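**From the shop corner at Irnungate**

The shelves in our shop corner have been put in order again, and I want to thank all who stayed on Tuesday evening to help. Robel Admasu and Venla Valtonen took the upper part, and Zewditu wrote the new list for the storeroom door.

The biggest change is the bottles. Before, the colors were mixed, and customers took the wrong one and came back to exchange it. Now each color has its own rows, and the blue ones stay on the left side. When you refill, please pull the old bottles to the front first and place the new ones behind them. Turn every label toward the customer.

The sauces remain one shelf lower. Lauri Väisänen has asked for a second kind, and we will decide on it when the order from Holham arrives. The last delivery was 153 pieces, and it was too much for our small storeroom.
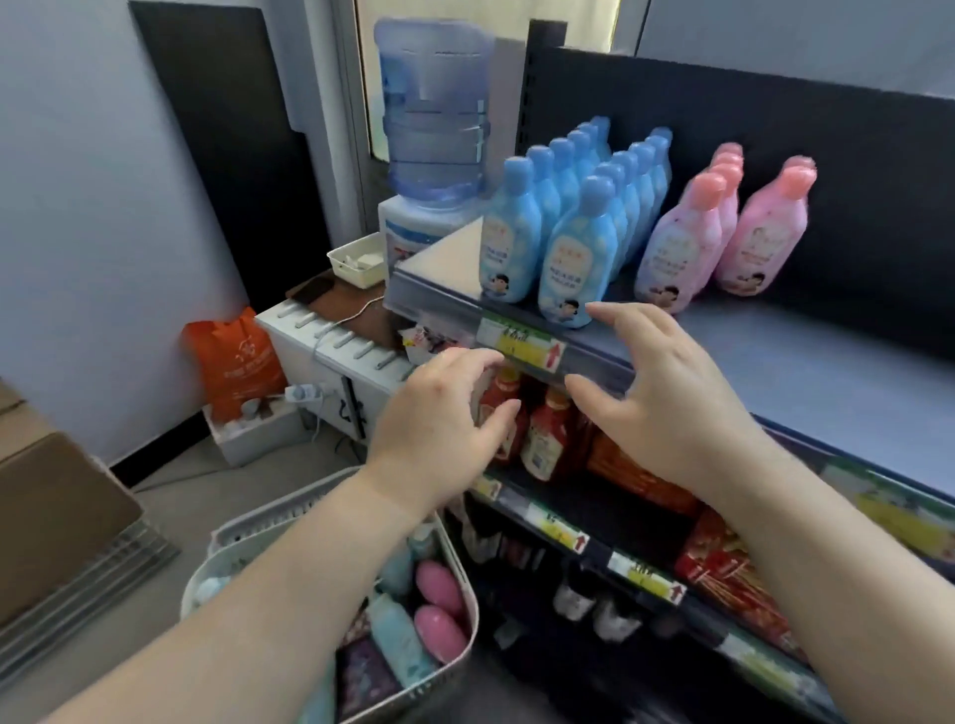
*Blue and pink bottles on the top shelf, red sauce bottles below.*

If a price tag is missing or difficult to read, write the product name in the notebook beside the till. I print new tags every second morning. Please do not move a tag to another product, even for a short time.

Berhanu Seyoum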